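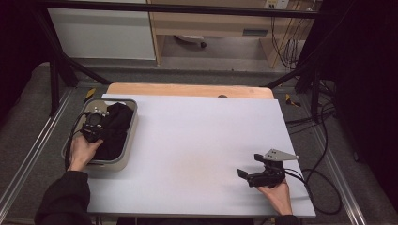 Page 3 of 14

WORKSHOP AND STORE AREA INSPECTION
Tundine site, ground floor
Prurkatex Property Services
Date of inspection: Monday, May 17, 2021
Previous inspection: March

Ratings: S = satisfactory. A = action needed. N = not inspected. Comments are required for every A and N. An S may be left without comment.

Section 2. Exits and walkways

2.1 Exit doors open fully from the inside without a key. S

2.2 Exit signs lit and readable from the far end of each walkway. A
The sign over the north door is lit on one side only. Replace the lamp and test on battery.

2.3 Walkways clear to the marked width. A
Flattened cartons stacked against the wall between bays 3 and 4. The same comment was entered in March. Move the carton cage to the loading side and repaint the floor line, which has worn off at the corner.

2.4 Floor free of trip hazards, loose mats and damaged tile. S
The filled crack by the sink has held. Check again next time.

2.5 Stair treads and handrail secure. S

Section 3. Work tables and storage

3.1 Tables stable, with no rocking under hand pressure. S

3.2 Table edges and corners free of splinters and sharp damage. S

3.3 Trays and small containers kept on the table and not on stools or window ledges. S

3.4 Used wiping cloths placed in the lidded metal can at the end of the shift. A
Can present, lid missing. Solvent cloths must not be left in an open container overnight. Order a lid or replace the can.

3.5 Shelving fixed to the wall and load labels in place. A
Unit 131 has its wall brackets but no load label. Treat as unrated and keep to light goods until a label is fitted.

3.6 Heavy items stored between knee and shoulder height. S

Section 4. Electrical

4.1 Panel door closed, with clear space in front. S

4.2 Circuit directory complete and legible. A
Two circuits are marked "spare" but are in use. Trace and relabel.

4.3 Extension cords not used as permanent wiring. A
One cord feeds the Birko water heater in the break corner. The heater is to be plugged directly into the wall outlet. If the outlet is out of reach, move the heater.

4.4 Cords and plugs undamaged. S
Checked by eye only. No electrical testing was carried out at this visit.

4.5 Ground fault outlets near the sink trip and reset with the test button. S

Section 5. Fire equipment

5.1 Extinguishers mounted, sealed and in date. S

5.2 Extinguishers visible and reachable. A
The unit by the loading door is behind a hand truck. Moved during the inspection. A floor marking is needed to keep the space open.

5.3 Ceiling clearance kept below sprinkler heads. S
Clearance at the tallest rack is about 25 inches.

5.4 Alarm pull stations unobstructed. S

5.5 Sprinkler valve room. N
Locked, and the key was not on the board. Mansour Fire Systems holds a second key. Arrange access and complete this item separately.

Section 6. First aid and eyewash

6.1 First aid cabinet stocked to the list inside the door. A
Short of large dressings and burn gel. The list itself is an old version and should be replaced at the same time.

6.2 Eyewash station flushed weekly and tag signed. A
The last two weeks are unsigned. Water ran clear when flushed at this visit.

6.3 Emergency phone numbers posted. S

Actions on items 2.3, 3.4 and 4.3 are to be closed first. Enter the completion date beside each item on the site copy and return it to the Prurkatex office. Item 5.5 stays open until the valve room has been seen.

Continued on page 4: loading area and outside stores.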